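Planners should be allowed to say "I don't know"

Rania Ezzat

I have worked on planning software for robots for most of my career, and in April I changed my mind about something I had defended for a long time. I used to believe that a good planner is one that always gives an answer. You ask for a path, you receive a path. If the first search fails, the planner tries again with looser limits, and then again, until something comes out. Customers like this. Demonstrations go smoothly. I now think it is a bad habit, and I would like our field to give it up.

The tool my team uses is called Plandgate. It sits between perception and control. Perception says which objects are on the table and where they are, Plandgate chooses a grasp and a path, and the controller follows it. For years its only possible replies were a plan or an error, and the error was treated as a fault to be removed. We had a number for it on the wall screen, and everybody wanted the number to be small.

Lihua Jiang was the first of us to look at what happened to the number when it became small. She took 2,133 logged requests and compared the plans with the state of the perception input at the moment of asking. In many cases where the object pose was poor, the planner had still returned a path, and the path looked as confident as any other. The uncertainty had come in at one side and disappeared at the other. The controller never heard of it.

I should explain why poor poses are so common. Textbook tables hold a few coloured blocks with space between them. Real tables hold things that shine, things that lie on top of other things, and things which are half out of view. A depth camera looking at polished steel gives you holes in the data, or worse, it gives you the distance to something which is only a reflection. A flat package with a clear window can be segmented as two objects. A plate standing on a metal tray may be given the height of the tray.

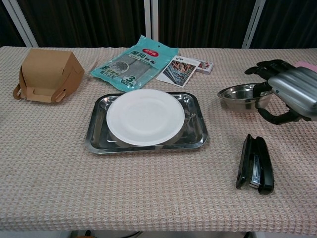

Each of these errors is small and each has a known remedy in the literature. But the remedies live inside perception, and the question of what to do when they are not enough belongs to somebody else. In most teams I have visited, it belongs to no one at all. The pose goes out as six numbers, and six numbers always look exact.

My proposal is modest. The planner should have a third reply, which means: with this information I cannot choose well, please give me a better view or a simpler request. It must be a normal reply, written in the interface, with a reason attached which the program above can read. "Height of target uncertain by more than the finger clearance" is a reason. "Planning failed" is not.

Guilan Cheng, who writes our controller, did not like this when I showed it to her. Her argument is serious and I will try to give it fairly. She says that a robot which asks for another look will ask all the time, because the world is never certain enough. She says also that a compliant hand forgives a lot, and that the fastest way to learn where an object is can be to touch it gently. In her view I am moving a control problem into planning, where it will only become slower.

On the second point I agree with her, and I think it helps my case. Touching gently is a plan. It has its own speed, its own force limit and its own way to stop. But the controller can only do it if somebody tells it that the pose is doubtful. Today we send the same kind of path for a stapler seen clearly and for a bowl full of reflections, and we expect the fingers to guess which is which.

On the first point we made a test. Qiuyue Long added the third reply to a branch of Plandgate and ran it for 2 weeks on our own bench. Out of 40 mixed table layouts, the planner asked for another view in 19 of them at least once. This is a lot, and Guilan reminded me of it several times. Most of the requests were solved by moving the camera a little to one side. The rest went to a person, and I do not find this shameful. The added time was noticeable, and for some customers it will be too much. They can set the threshold lower, but then they will have chosen it themselves, and the choice will be written in a file which others can read.

There is also a matter of tooling. When the planner hides its doubts, the engineers lose them too. Yiran Qiu joined us as a new graduate and spent her first month looking for a bug in the grasp scoring which did not exist. The scores were right for the pose they were given. The pose was wrong, and nothing in the log said that perception had been unsure. A single field, passed through honestly from one module to the next, would have saved her that month.

I know that a refusal looks bad in a comparison table. As long as we rank planners by how often they return something, people will build planners which return something. I would ask those who publish such tables to add one column, for requests declined with a readable reason, and to stop counting them together with crashes. We have started to do this in our internal reports. Guilan still wants the threshold lower than I do, and at present the default value in the branch is hers.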